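Stonorlow Household Terms
A bilingual glossary of everyday object names, with usage notes

Version 2.1
Licence: CC BY 4.0 for the word lists, CC BY-SA 4.0 for the usage notes

Summary

Stonorlow is a word list of household object names in British English and European Spanish. It was compiled for people who write catalogue entries, inventories, charity shop labels and lost property records, where the same object tends to be entered under several names. Each headword has a preferred form, a set of accepted variants, a Spanish equivalent and a short usage note.

The release holds 1,000 headwords. It is a reference list and should not be read as a frequency list. Rank order in the main file is alphabetical and carries no other meaning.

Contents of the release

terms.csv: the main table, one row per headword
variants.csv: accepted and deprecated variants, keyed to terms.csv
notes.txt: usage notes, plain text, separated by blank lines
changes.txt: changes from version to version
check.py: validates keys and character encoding

All files are UTF-8 with Unix line endings. Spreadsheet programs may misread accented characters if the file is opened by double-clicking. Use the import dialogue and set the encoding by hand.

Fields in terms.csv

id: integer, stable between versions
head_en: preferred English form, singular, lower case
head_es: preferred Spanish form, singular, lower case
gender_es: m, f or c (common)
class: one of the top-level classes listed under Classes
count: y if the noun is countable, n if not, b if both
note_id: pointer to notes.txt, may be empty

Plurals are given only where irregular. "Scissors", "tongs" and similar words are entered in the plural and flagged in variants.csv with the code PT.

Sources

Headwords came from three places. The first was the Kultik inventory, a set of handwritten room lists typed up over one winter. The second was the Jukell catalogue of second-hand goods, from which brand names were removed. The third was the Bermúdez word cards, which supplied most of the Spanish forms and the first draft of the gender column.

Where the sources disagreed, the Kultik form was preferred for English and the Bermúdez form for Spanish. Jukell forms were kept as variants. A total of 84 headwords were dropped before release for being regional terms with no settled equivalent on the other side.

Classes

kitchen, cleaning, bedding, clothing, tools, stationery, toys, containers, furniture, other

Classes are assigned by the usual function of the object. A biscuit tin is in containers even when most people keep buttons in it. An object may belong to one class only. The class "other" holds 70 headwords and is due to be split.

Usage notes

Notes are limited to 200 characters in each language. They record differences of sense and do not give definitions. Typical subjects are pairs such as cup and mug, bucket and pail, or "cubo" and "balde". Notes on formality were tried in version 1 and removed, as the labels could not be applied consistently.

Containers cause more trouble than any other class. The words basket, tray, box, crate and bin overlap in ordinary use, and speakers will change term according to the material, the depth of the sides or what has been put inside. The list treats "basket" and "tray" as separate headwords with a shared variant group, code G12. "Box" is kept apart from both.

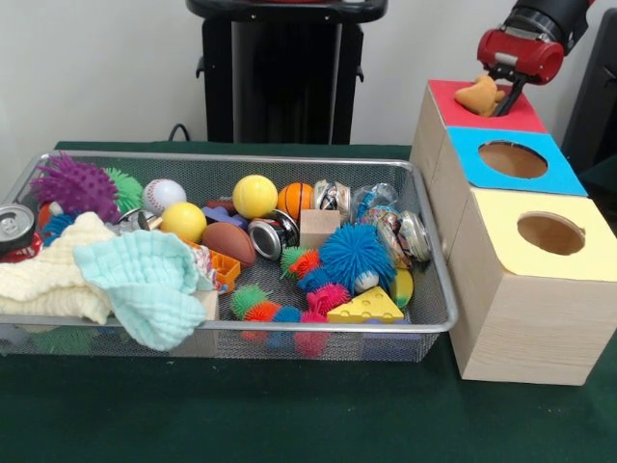
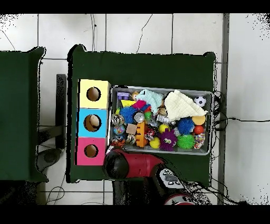
Toys in a metal container, with boxes to one side.

Spanish has a similar overlap between "cesta", "cesto" and "bandeja". The first two are recorded as variants of each other, with the feminine form preferred. Users who need a distinction by size should add a local column and leave head_es unchanged, so that later versions can be merged without hand editing.

Known problems

The gender column has not been checked for compounds. Entries of the type "abrelatas" are correct, but some two-word forms take their gender from the wrong noun.

Several stationery terms follow office use and may look odd in a home setting.

The code G12 appears twice in variants.csv with a trailing space. check.py strips it, other tools may not.

American English forms are included only where the Jukell catalogue had them. Coverage is patchy and should not be relied on.

Maintenance

Corrections are applied in April each year. Identifiers of withdrawn headwords are not reused. Proposed additions should give both language forms, the class, and one sentence of real use in each language. Proposals with a form in only one language are held in a separate file until the other is supplied.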